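November, workshop notebook, Drindholm bench

Fleece shedding, continued from the previous entry. Aim is still to find out how much fibre comes off the Pikstead cut lengths in a domestic wash, and whether the edge finish matters more than the face finish. Szűcs method followed except where noted.

Cut the pieces with the rotary blade, not the shears. The shears chew the edge and the loose fibre from that swamps anything coming off the pile. Half of the pieces overlocked on all sides, the other half left raw. All of them tumbled cold and empty beforehand to get rid of cutting dust, then lint-rolled on both faces. Weighed after conditioning overnight in the side room. Humidity in there drifted more than I would like and the log has a gap in the small hours, so treat the dry weights with care.

Wash water taken off through the side tap into the glass carboy, 2000 ml per draw, 2 draws per load: one at the end of the main wash, one at the first rinse. Filtered under vacuum on pre-weighed discs. The first disc blinded almost at once with the raw-edge load and the pump had to be backed off. Will try splitting the draw over more discs.

Detergent was the unscented Clirkance liquid. It leaves a residue on the disc that dries to a film, and the blank with detergent and no fabric came out heavier than the blank with plain water. Subtracting the detergent blank from now on. Earlier results in this book did not have that correction and should not be quoted.

Raw-edge draw, main wash: 300 mg on the disc after correction. Overlocked draw is still in the desiccator. By eye there is far less on it, but that is not a result.

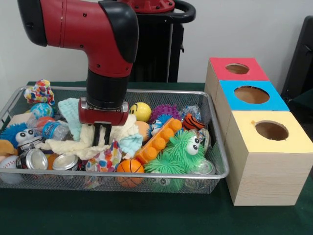 Mircea Bogdan read this over and thinks the edge effect is being flattered by the size of the pieces. Small squares have a lot of edge for their area, and a finished blanket or towel has much less, so the raw-edge figure should be given per metre of cut edge as well as per gram of cloth. He would also run one full-size hemmed item as a check.

Agreed on both. Edge lengths are already in the cutting sheet, so the per-metre column can be filled in without more washing. The full-size run needs a bigger drum load to keep the liquor ratio the same - will have to work out the ballast. Plain cotton sheeting sheds too, so polyester film strips might be better, though they tend to wrap round the paddles.

Balance: drift check passed before weighing, not repeated after. Repeat it next time. Disc box 2624 is finished and the new box has a slightly different rim, which sits badly in the holder unless the clamp is done up evenly.

To do:
Weigh overlocked disc once constant.
Second plain water blank, same tap, same draw.
Clean the door seal between loads. Wiped it with a dark cloth and there was visible pale fibre in the fold - that is carry-over.
Ask Tshepo Mofokeng for the longer hose, the present one kinks at the carboy neck.
New battery for the humidity logger.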